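# The Cloth on the Table

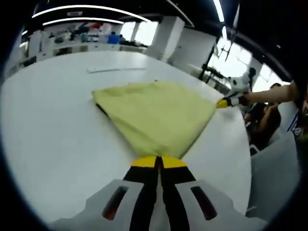 Home & Hands desk, Brelomdale Magazine

Start with one corner. Then the other one. That is most of what there is to know about folding a cloth, and most of us still do it badly, on a knee, in front of the TV, with the pile sliding off the couch.

We've spent three weeks on folding for this issue. Towels, napkins, pillowcases, the thin little dust cloths that come in a pack and never lie flat again. The yellow-green one in our picture has a corner held at the right and a point pinched at the bottom, and the rest of it fanned out over a big white table with creases running down into the point. A cloth in that state isn't folded. It's a cloth making up its mind. You'll know the look from your own laundry.

So, the table. Get a table. A big one if you can, smooth, with nothing else on it near the cloth. Pale is good, you can see the edge of what you're folding. We tried the kitchen counter (too narrow), the bed (too soft, everything sinks) and the top of the dryer, which was fine for washcloths and hopeless for anything over 50 inches. The table won every time. Stand up for it too, if your back allows.

Height matters more than we expected. Ours at the office is a Fornent work table, low, built for crafts I think, and after the second basket you feel it right across the shoulders. Put it up on blocks in the end. Much better.

**Corners first**

Pick up by the corners, never the middle. Lift from the middle and the fabric hangs in a cone, and you've lost track of every edge you had. Then you shake it. Then it lands worse. We did this a lot.

Two corners on the same side, pinch, lift a little, pull until the top edge goes tight. Lay it down away from you. Let go. If the edge is rumpled, don't smooth it with your palm yet, go back to the corner and tug. Palming just pushes the wrinkle somewhere else, usually somewhere you'll find it later.

Soft cloths are the hard ones. A stiff cotton dish towel practically folds itself. A thin cleaning cloth clings and bunches and the corners round off with washing until you can't find them at all. Turn it over. Look for the stitching, or the tag. Still nothing? Pick any spot on the hem and run your fingers along it till it turns.

**Halves or thirds**

People get heated about this. We had a whole lunch on it.

Halves are quicker and anyone can do them. Thirds stack better, the raw edges end up inside, and a drawer of thirds looks like a drawer in a nice hotel. For napkins we say halves, then halves again. Bath towels, thirds the long way and then whatever fits the shelf. Cleaning cloths, honestly who cares, but 3 folds gets you a square that stands up on its side in a bin, and then you can grab one without teh whole stack coming along.

Fitted sheets are in the December issue. They get their own piece. They need it.

**Color**

Small thing, works well. One color per room. Yellow-green for the kitchen, blue for the bathroom, gray for floors and anything worse. You stop sniffing cloths to work out where they've been. Plundeso sells a mixed pack and we've been going through those since summer; the brighter colors faded a bit, the gray still looks like gray. Wash them without softener, it coats the fibers and then they just push water around.

**How long should it take**

We ran a folding afternoon at the Pringle community hall. Baskets brought from home, long tables, coffee. By the end there were 1080 pieces folded and stacked, and the tables were the first thing everybody asked about. The fastest pair got through 75 dish towels while the rest of us were still arguing over thirds.

Pairs, by the way. If there is anyone else in the house, hand them a corner. One on each side, pull, bring the ends together, done. Sheets and tablecloths go in half the time and you get to talk. Even a small cloth sits flatter with a second grip on it, though you'd feel silly doing a whole basket like that.

Put the stack away right after. Not on the stairs. A stack on the stairs gets knocked over and its a basket again by morning.

Storage bins, drawer dividers and the shelf we gave up on are over the page.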